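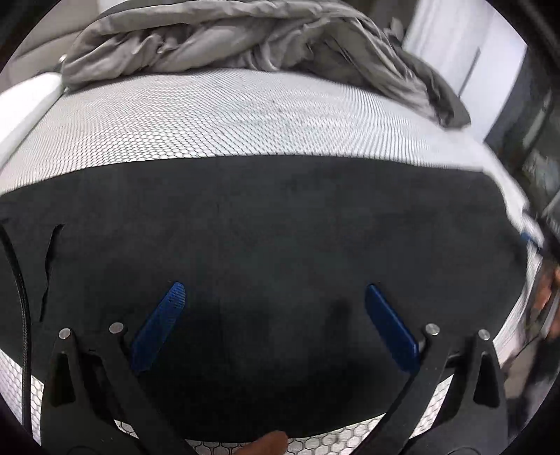

Figure 4-1. Dark fabric on a white mesh-covered surface.

4.2 Setting Up a Race Session

This section covers the Gevura trackside timing unit on oval and road courses. Complete the loop test in 4.1 first.

1. Park the unit's cart behind the pit wall, level with the start/finish loop. Lock both casters.
2. Connect the loop cable to port A. Port B is for the pit-exit loop only.
3. Turn the key to STANDBY and wait for the green lamp.
4. Select SESSION, then NEW. Choose Practice, Qualifying or Race.
5. Enter the lap count. The factory setting is 80.
6. Load the entry list. The Dresari transponder number must match the car number on each line. Unmatched lines show in red.

Note: The unit accepts up to 89 entries. For larger fields, link a second unit as described in 4.6.
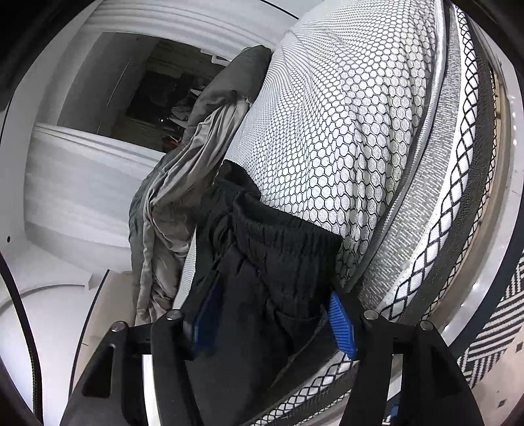
7. Set the minimum lap time. Any crossing under this value is logged but not scored. On the Brellham short oval layout, use 5 seconds.
8. Press ARM. The display shows READY and the session clock holds at zero.
9. Press GREEN when the starter waves the flag.

Caution: Do not unplug the loop cable while the unit is armed. Crossings made during the break cannot be recovered.

Caution: If the battery reads under 47 percent, connect line power before step 8.

To stop scoring under a red flag, press HOLD. Press GREEN again at the restart. The lap count carries over.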